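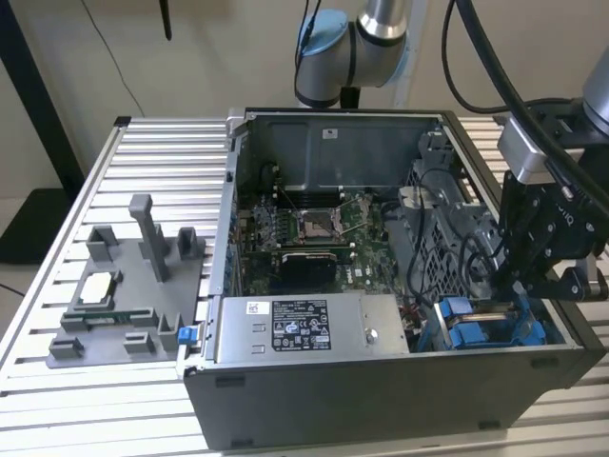 Tower on its side, cover off, CPU socket open

Old office desktops for a home file server?
Posted in: Home Computing, Brevordale Community Board

wynv_70
Hello all, hope everyone is keeping warm. I'm finally getting serious about the family photos (my mother's slides too, all 1,681 of them scanned, bless my sister Myfanwy) and I'd like them on something in the hall closet instead of on five different laptops. Is a used office tower good enough, or should I save up for one of those little two-drive boxes?

shirin.h
Used tower, every time! Mine has been running since November and I hardly think about it. Put your money into the drives, and please keep a second copy at Myfanwy's house.

HefinJ
I'll disagree a little with Shirin, kindly meant. My old tower hummed all night and my wife could hear it through the wall. I paid 300 for a small box and we both sleep better.

shirin.h
Fair enough Hefin, but a new fan is cheap, and 300 buys an awful lot of drive.

niapump
Wyn, whichever you pick, check how many drive bays it has before you pay. I didn't, and ended up with one drive sitting on a folded dish towel for a month.

wynv_70
Thank you, all of you. Leaning toward the tower, and I'll ask Myfanwy about shelf space on Sunday.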